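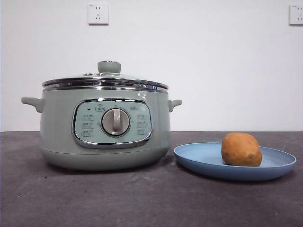 Kollari Shared Kitchen – minutes of the monthly catch-up

Wed 18 October, upstairs at Kollari. Eight of us at the table, and I was on minutes again, so blame me for the spelling.

1. Last month's minutes

Passed with one fix. I had written that the pantry shelf would be cleared by Protham, and it was us who said we'd do it. Done now, and the shelf looks lovely!

2. The green multi-cooker

We spent far longer on this than planned (my fault, I'm very fond of it). Everybody likes the sage green and the glass-look lid, and the big round dial on the front got a lot of praise from those of us who can't stand touch buttons. It's an electric one, so it can live anywhere on the dark counter within reach of a power point. We agreed it stays out on the left, against the white wall, and doesn't go back in the cupboard after every use.

There was a grumble about fingerprints on the shiny rim. Whoever uses the cooker wipes the rim and the dial surround with a dry tea towel before they go. Agreed by all, with one person muttering.

3. Potato night

Back on for next month, hooray. We talked about whether to peel or not and went with skins on, well scrubbed. One potato on the light-blue plate beside the cooker will be our size guide, so when you're shopping, try to match that brown one and leave the enormous ones for baking at home. Toppings are bring-your-own, but please label anything with nuts in it.

Someone asked if we could do sweet potatoes as well. I'd love that, but they cook at their own pace and we only have the one pot, so we've parked it until February.

4. Money

We have $789 in the kitchen kitty. Drota has quoted $300 for new shelving above the sink, and we said yes on the spot. The quote for a second fridge from Amin came in at $1,000 and we said no, a bit sadly.

5. Odds and ends

The blue plates keep wandering off to the craft room. If you've got one with dried paint on it, bring it back and we'll soak it – no questions asked.

The tea towel roster is on the pantry door. Two gaps left, please fill them.

To do before next time
Me: ring Drota about the shelves, type up the skins-on recipe
Everybody: plates back, roster filled in
Next meeting: same room, same time, and I'm bringing the slice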